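Tischplatte ölen oder lackieren: Girnari, 441 Euro, und jetzt?

Forum > Wohnen & Werkeln > Holz und Oberflächen

astloch_berta
Themenstarter

Guten Abend in die Runde,

vor mir steht ein Girnari, Breite 121 cm, Preis 441 Euro, Oberfläche laut Verkäufer "naturbelassen". Das ist offenbar Händlerdeutsch für "Viel Glück damit". Ein Glas Rotwein hat den Tisch bereits kennengelernt, ein Ring ist geblieben, wir haben uns arrangiert.

Die Frage ist jetzt: Öl oder Lack? Im Baumarkt bekam ich zwei Antworten von einem einzigen Berater. Zur Auswahl steht bei mir das Chala von Jevidus, weil die Dose noch vom Regal übrig ist, oder irgendein matter Wasserlack. Wichtig ist mir, dass die Platte hell bleibt. In diesem Ton soll sie am Ende sein, und bitte kein bisschen gelber:
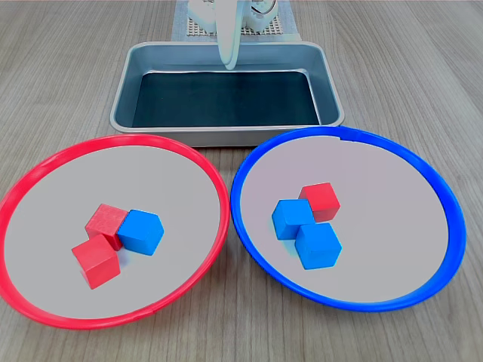

leimtropfen
Lack. Ich weiß, dass ich mich damit hier unbeliebt mache, aber jemand muss es ja tun. Jedes Öl feuert an, auch das, auf dem "farblos" steht. Auf heller Esche oder Birke ist das nach einem Jahr Honig. Matter Wasserlack, dünn gerollt, Zwischenschliff mit 240, fertig. Danach kann man auf dem Tisch Rote Bete schneiden, wenn man sonst keine Hobbys hat.

hobelbank_süd
Und in fünf Jahren hat der Lack einen Kratzer bis aufs Holz, das Wasser zieht drunter, und du darfst die ganze Platte abschleifen. Beim Öl nimmst du einen Lappen und besserst die Stelle aus. Ich habe das Thema hier schon so oft geschrieben, dass ich es als Textbaustein gespeichert habe. Dies ist der Textbaustein.

leimtropfen
Dein Textbaustein verschweigt, dass man die Stelle danach sieht. Jedes Mal.

hobelbank_süd
Man sieht sie, wenn man danach sucht. Besuch, der meine Tischplatte im Streiflicht prüft, wird nicht wieder eingeladen.

astloch_berta
Themenstarter
Danke, ich bin jetzt genau so schlau wie nach dem Baumarkt, nur besser unterhalten. Kann mal jemand was zum Chala sagen? Auf der Dose steht "2 Aufträge", im Beiblatt stehen 3. Vermutlich hängt es davon ab, wer an dem Tag den Drucker bedient hat.

querholz
Habe Chala auf einem Sideboard. Riecht eine Woche nach Orangenschale und Fahrradkeller, danach nach nichts. Ich habe zweimal aufgetragen und dazwischen über Nacht gewartet. Beim ersten Mal säuft das Holz, beim zweiten wird es wählerisch. Was nach einer Viertelstunde noch obenauf steht, MUSS runter, sonst klebt es bis Weihnachten. Und die Lappen bitte ausgebreitet draußen trocknen lassen, zusammengeknüllt können die sich selbst entzünden. Ja, auch deine.

Zur Farbe: etwas wärmer wird es. Ob das schon Honig ist, hängt davon ab, wie sehr man Honig übel nimmt.

leimtropfen
Also doch gelb.

querholz
Ich sagte wärmer.

furnierfred
Mitleser, sonst stumm. Bevor ihr euch weiter liebhabt: Ist die Platte überhaupt massiv? Bei 441 Euro würde ich das mal an der Kante nachsehen. Läuft die Maserung von oben nicht an der Stirnseite weiter, ist es Furnier, und dann wird beim Schleifen ganz, ganz sanft gearbeitet. Ich habe einmal durchgeschliffen. Die Stelle heißt bei uns seither "die Intarsie".

astloch_berta
Themenstarter
War gerade mit der Taschenlampe unter dem Tisch. Maserung läuft an der Stirnseite weiter, also massiv. Der Rotwein ist demnach in echtes Holz gezogen, das tröstet.

Ich habe inzwischen bei Jevidus wegen der 2 oder 3 Aufträge und wegen des Gelbstichs nachgefragt. Die Antwort setze ich gleich darunter.
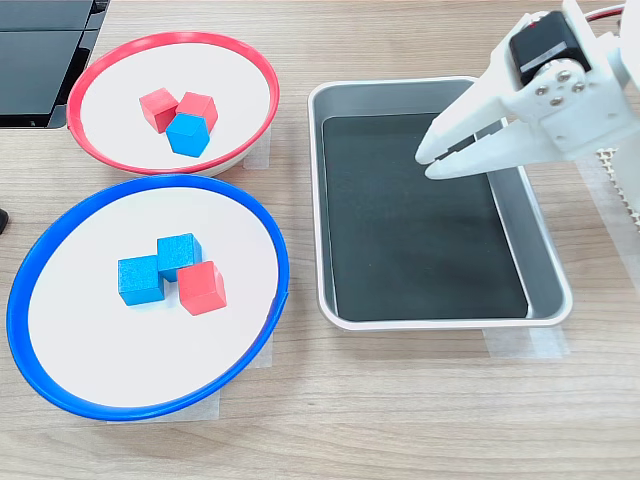 Skoltport, 3. Juli 2024

Guten Tag,

vielen Dank für Ihre Anfrage zu Chala. Für Tischplatten empfehlen wir 3 dünne Aufträge, für wenig beanspruchte Flächen genügen 2. Die Angabe auf älteren Dosen bezieht sich auf Regale und Schränke. Eine leichte Anfeuerung ist bei hellen Hölzern produktbedingt. Wenn Sie den rohen Farbton erhalten möchten, legen Sie bitte zunächst eine Probefläche an der Unterseite an.

Mit freundlichen Grüßen
Ihr Serviceteam Jevidus

leimtropfen
"Produktbedingte Anfeuerung". Ich lasse mir das auf ein Brettchen brennen. Lackiert.

hobelbank_süd
Unterseite testen ist trotzdem der beste Rat im ganzen Thread, und er kommt ausgerechnet vom Hersteller. Es gibt übrigens auch Öle mit einem Hauch Weißpigment, die halten den Ton ziemlich gut. Erst an der Unterseite, versteht sich.

leimtropfen
Weißpigment ist Lack für Leute, die es nicht zugeben wollen.

astloch_berta
Themenstarter
Gut, Plan: Unterseite, linke Ecke Chala, rechte Ecke pigmentiertes Öl, in der Mitte für leimtropfen ein Streifen Lack, damit Ruhe ist. Den Rotweinring schleife ich vorher mit 150 und dann 180 raus. Falls er rausgeht. Melde mich, wenn alles trocken ist.

querholz
Lappen!

astloch_berta
Themenstarter
Hängen dann auf der Leine. Ausgebreitet.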